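Wood figure in tabletops

Wood figure is the visible pattern on the face of a board or sheet of veneer. In tabletops it results from the arrangement of the growth rings, the angle at which the log was cut, and any irregularity in the direction of the fibers. The term is often used loosely as a synonym for grain. In stricter usage, grain refers to the direction of the fibers and figure to the pattern seen on the surface.

Contents
1 Formation
2 Cathedral figure
3 Pale woods
4 Effect of light and finish
5 Layout on a tabletop
6 Marks and wear
7 See also

Formation

A tree in a temperate climate adds one growth ring per year. Wood laid down early in the season is usually less dense than wood laid down late, and the boundary between the two appears as a line on any cut surface. A cut through the center of the log crosses the rings at a steep angle and gives narrow, nearly parallel stripes. A cut to one side of the center meets the rings at a shallow angle, and the lines spread apart into bands, arcs and loops. Both patterns may occur on one face, with tight stripes near one edge and open curves toward the middle.

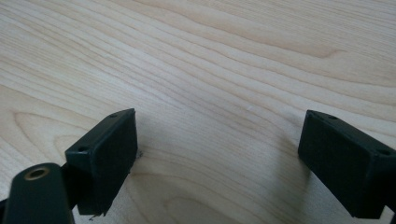 Rotary-cut veneer is peeled from a turning log in a continuous sheet. The knife follows the rings closely, so the lines wander and may close on themselves to form islands or long swirls. Flat-sliced veneer more closely resembles a sawn board.

Cathedral figure

Cathedral figure is the name given to nested arches or ovals with rounded or pointed tips. It appears where the cut passes through the taper of the trunk. The arches may be complete or may run off the side of the board. Teun Hoekstra, in notes on table construction dated 2/17/18, separates "closed" cathedrals, in which the outer line returns on itself, from "open" ones, in which it does not. The distinction is not in general use.

Pale woods

Maple, birch, ash and beech are common choices for light-colored tops. In maple and birch the contrast between early and late wood is low, and the lines read as faint tan or peach on cream. Ash has larger pores and a stronger line. Identification from surface color alone is unreliable, as stain, bleach and age all change the tone. Small areas of darker figure are normal in most of these species and do not by themselves indicate a defect.
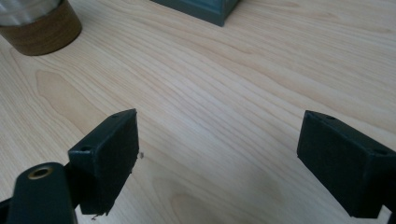

Pale tops generally darken or turn yellow with exposure to light. Objects left standing in one place for a long period may leave a lighter area beneath them. The difference usually becomes less marked once the area is uncovered, although it may not disappear.

Effect of light and finish

Gloss finishes reflect light in a narrow direction and produce sharp highlights. Matte and satin finishes scatter it, giving a broad pale area in which the lines appear weak. The same board can look whitish from one side of a table and strongly marked from the other. For this reason samples are normally compared flat and under one light source.

Layout on a tabletop

Lines are most often run along the length of the top. Diagonal layouts use more material. With veneer, adjoining sheets may be book-matched (every second sheet turned over) or slip-matched (all sheets the same way up). Printed surfaces imitate these layouts but repeat at a fixed interval.
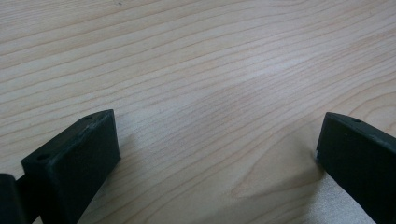 Marks and wear

Small dark specks may be pin knots, mineral deposits or dirt caught in the finish. Dirt on the surface can be removed with a damp cloth. Scratches that cross the lines are easier to see than those that follow them. Solid tops can be sanded repeatedly, while veneered tops allow little or no sanding.

See also

Growth ring
Quarter sawing
Veneer matching
Wood finishing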